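Subject: Re: Two-arm cell for the returns bench

Adelmo Morelli wrote:
> Skoltex will hold 2,000 a month for the pair until November.
> I'd like us to sign. Marleny agrees.

Adelmo,

I don't agree yet. The rent leaves out grippers, spare fingers and the 60 hours of setup on page 3. Who pays for those? 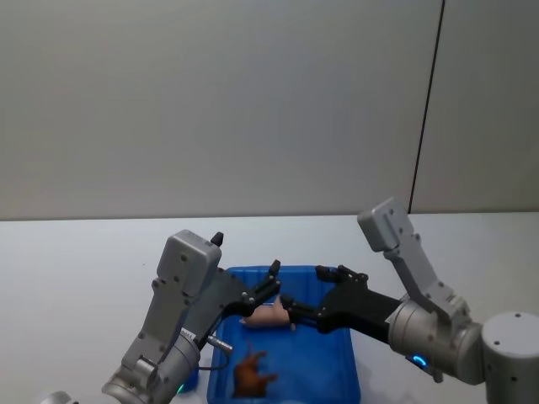
Right arm holding the pink toy over the blue tray, left gripper open.

One toy held, one in the tray. Our bins are never that tidy. What I want is a price for a trial on our own mixed returns, with Skoltex paying if it stalls. Mivura should quote too.

Until then please leave budget line 801 alone.

Cecilia Owusu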